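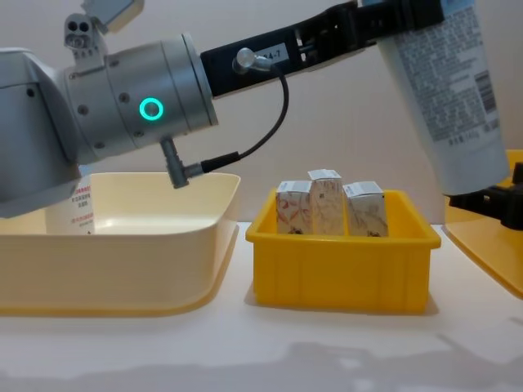
A white squeeze tube above a white table with three containers on it. The body of the tube is covered in small print and carries a barcode.

Sorting bin

A sorting bin is an open container, usually of plastic, into which small goods are put by kind. It has no lid, or it is used with the lid taken off, and it stands on a table, a shelf or the floor. Sorting bins are found in homes, small shops, school stores and packing rooms. In everyday speech the words tub, basin, tray and box are also used, and the border between them is not fixed.

Terms

In the older household guides a "bin" meant a fixed chest for flour or grain. The movable plastic kind took over the word later, and in British usage one must still take care, as "bin" alone is commonly understood as the place for rubbish. For this reason Nabila Pelupessy, in her handbook Order on the Table, writes "sorting tub" everywhere. Jericho Cruzado keeps "bin" for containers with a flat base and straight or slightly tapered walls, and says "basin" when the sides slope and the rim is rounded.

Shape and colour

The common forms are the rectangular bin with a wide rim, the basin with sloping sides, and the flared bin with handles. A handle may be a separate part, but in cheaper bins it is often a simple opening in the wall. Such an opening makes the bin easy to lift, and small objects can also fall out through it when the bin is filled too high.

Yellow, white, grey and blue are usual colours. In many homes the colour has no meaning and the bins were bought at different times. In shops a colour code is more frequent. The one used at the Lildale packing rooms gives pale colours to toiletries and strong colours to paper goods, and is taught to new staff in June each year.

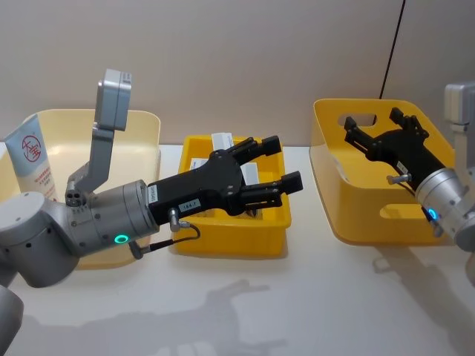
Three plastic bins in a row, from pale cream-yellow to deep yellow. The right-hand bin has rounded handle openings.

Contents

The goods most often sorted in this way are:

tubes and bottles
small cardboard boxes
cards, labels and leaflets
packets and sachets

Squeeze tubes are considered difficult. They roll, they lie on top of each other with the print turned down, and a half-used tube bends. Many people stand them upright along the wall of the bin with the cap up. A tube with a flat, wide cap can also stand on the cap, provided that the neighbours support it.

Cards and paper labels are light and tend to slide under other things. They are normally given a bin of their own, narrow enough that the cards can stand. Small boxes are the easiest goods. 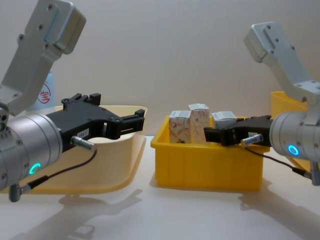
A bin for boxes should be a little deeper than the tallest of them, so that a second bin can be stacked on it without pressing the cardboard. Boxes of one size are laid in rows. When the sizes are mixed, the large ones go in first - this is the only rule on which all the handbooks agree.

Methods

In the plain method the goods are tipped on the table and each piece is carried to its bin. In the Batisetti method, described by Baltazar Cuevas, the bins are placed in one line in front of the person and nothing is tipped out. The pieces move from bin to bin along the line, and the last bin is kept for everything that has no group yet. Cuevas advises no more than 7 groups. Juwita Lau, who taught the method in Quintanilla, found this too many for a kitchen table and used three.

Care

Plastic bins are washed with warm water and a mild soap. Paper goods must not be put back before the bin is fully dry. Strong sunlight makes some plastics pale and brittle, first at the rim.

See also

Drawer divider
Storage basket
Washing-up basin

This article was last revised on 2020-10-07.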